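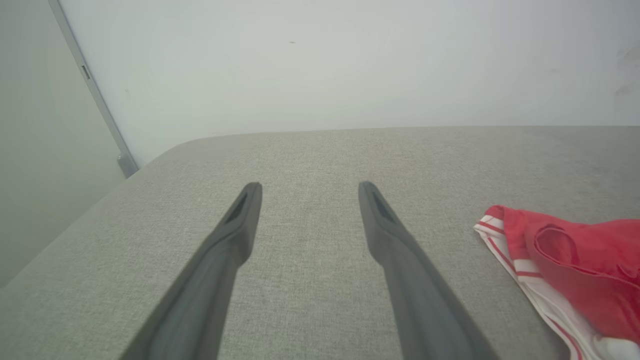 When two churches share a roof

The congregation at Stelow had been down to 26 regulars for most of a decade when its lease on the old stone building came up for renewal. Eleven kilometres up the highway, the Stallham church had the opposite trouble. It had 80 people in a hall built for fewer, and a Sunday school meeting in the kitchen.

The two had never had much to do with each other. Stelow was Uniting, with a pipe organ and a printed order of service. Stallham was Baptist and had a drum kit. Their ministers met at a funeral, got talking over the sandwiches, and by March had put a plan to both churches: one building, two congregations, separate services on most Sundays and a combined one each month.

Members at Stelow voted for it easily. Stallham took three meetings. Some people worried about baptism, others about who would pay for the roof, and a few simply liked the hall they had. The agreement they signed runs to four pages, and most of it is about heating, parking and the piano.

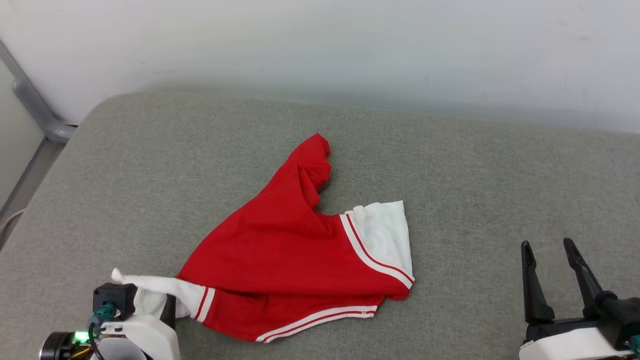 The first combined service filled the building, which seats 100, and latecomers stood in the porch. The hymns came from both traditions and communion was taken in the pews, the Baptist way. The next month it was taken at the rail.

Money is still tight. The roof repair was quoted at more than either church had in the bank, and the two have been paying it off with a monthly lunch and a grant from the Tsang Trust, which supports rural parishes. The lunch has grown into something of its own. People come in from Sendgate who don't attend either service, and over the past year the kitchen has served 400 meals.

There has been no talk of a merger. Each congregation keeps its own elders, its own accounts and its own minister, and the agreement can be ended by either side with six months' notice. It comes up for review on 2nd February, when members will also be asked whether the combined service should be held twice a month – something the younger families have wanted from the start.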